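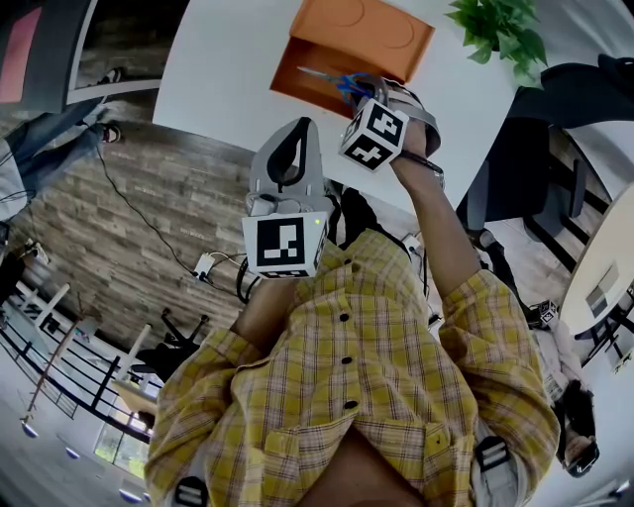
4.2 Handling of sharp tools during demonstration recording

Safety rules for robot cells are well developed, but they mostly assume that the dangerous part is the machine. When a demonstration is recorded with hand-held grippers, there is no machine in motion, and the rules of the cell are often left at the door. We think this is a mistake. The operator in Figure 3 holds a pair of scissors in the jaws of one gripper, directly over an orange cardboard box, while the second gripper is on the other arm and its thin cables run down along the shirt. A blade held in this way is farther from the fingers than in normal use, but the operator also feels much less of it. For this reason we treat sharp tools as a separate class in the protocol.

Figure 3. Recording with two hand-held grippers carrying marker cubes. The right-hand gripper holds scissors with blue handles above the box on the table.

The protocol was written for the Peltimix recording program and was revised once, in December, after the first 1,274 episodes had been reviewed. The revised version has been applied to all later episodes, which brings the total to 3,893. Of this total, 200 episodes include a tool with a cutting edge or a point. They are stored with a separate label, so that a user of the data can leave them out.

Four rules apply to the tool itself. The tool must be placed on the table before the recording begins, with the handle toward the operator. It is picked up by the gripper from the table and is never handed over by a second person. The blade must point away from the other arm during the whole episode, also when the other gripper holds the object still. If the tool slips, the operator does not try to catch it, opens both grippers and steps back. An episode that ends in this way is kept and marked as stopped, because removing it would give a false picture of how often slips occur.

The next rules concern the place of work. The zone in front of the operator, measured from the table edge to the full reach of both arms, must be free of other persons while a sharp tool is in the gripper. Other persons may stay in the same room, and in shared rooms this is normal, but they should be told when a sharp tool is in use. Power cables should run along the wall and not across the walking path. Cables worn on the body need more attention. They must be long enough for a full stretch of the arm and short enough that no loop can hang in front of the blade. At the Zaturetti site this was solved with clips on the harness, while the Enriquez site uses a sleeve of cloth around the cables. We did not find a difference between the two solutions and accept both.

The markers create one more demand, which is easy to forget. The pose of each gripper is estimated from the printed patterns on its cube, and an operator who wants to keep these patterns visible may turn the wrist into a position that is not comfortable. With a soft object this only costs time. With scissors it can bring the blade closer to the other arm. The protocol therefore states that visibility of the markers has lower priority than the direction of the blade – a short loss of tracking is acceptable and can be repaired later in the Prurent software.

During the review, 33 of the sharp-tool episodes were found to break at least one rule. The most frequent case was a tool placed with the handle to the side, so that the operator had to turn it in the air before cutting. We have since added a printed outline for the table, which shows where the tool should lie. Whether the outline itself disturbs the visual training data is discussed in Section 5.1.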